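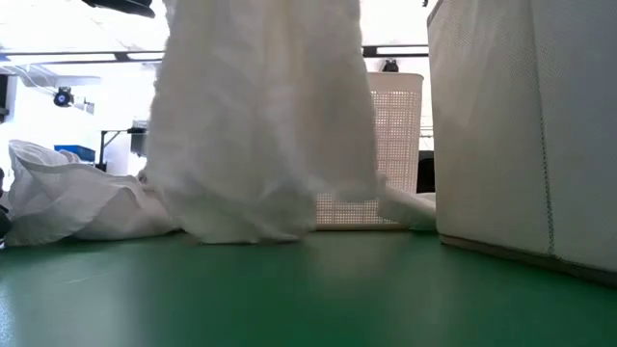 Household linen rarely waits in neat stacks, and that is what makes it so rewarding to study! At Durville we looked at white cloths only, 16 in all. Held up, a cloth shows its length in soft vertical folds, while its hem still bunches on the green tabletop (Figure 1). Sheet-like fabric creases into peaks instead. 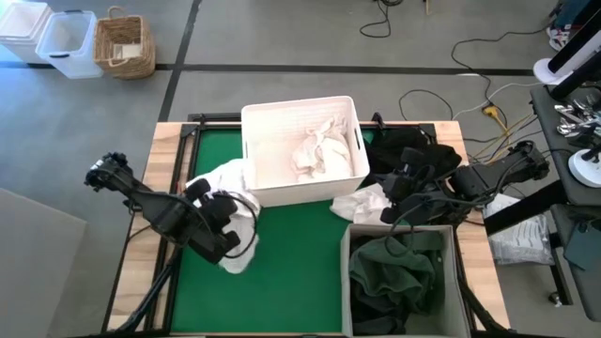

4.2 Cloths in and beside the bin
Figure 2. White cloth heaped in one half of a bin.
A crumpled cloth can fill one half of a bin and leave the other half bare. We logged 40 such heaps in June.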